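Recuperación del archivo sonoro de Carrasco: informe de avance para la Fundación Triludier
28 de mayo de 2019
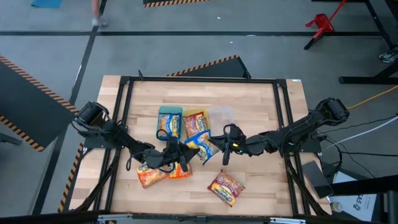 ¿Cuántas cintas quedan por digitalizar?
Quedan 68, casi todas del coro parroquial, que ensayaba mucho y borraba poco.

El resto del fondo ya está transferido y catalogado. Baltasar Villalba ha identificado las voces de 14 entrevistas; en otra, dos hermanos discuten por una linde y ninguno se presenta. Figura como «Linde, anónimo».

Del presupuesto hemos gastado 3.000 euros, sobre todo en la reparación del magnetófono, que volvió del taller con factura nueva y el zumbido de siempre. Milagros Mansilla ha pedido un segundo presupuesto.

Pendiente: permisos de tres familias y el texto del folleto, que va por su quinta versión definitiva. Solicitamos ampliar el plazo hasta diciembre.

Eulalia Orellana, coordinación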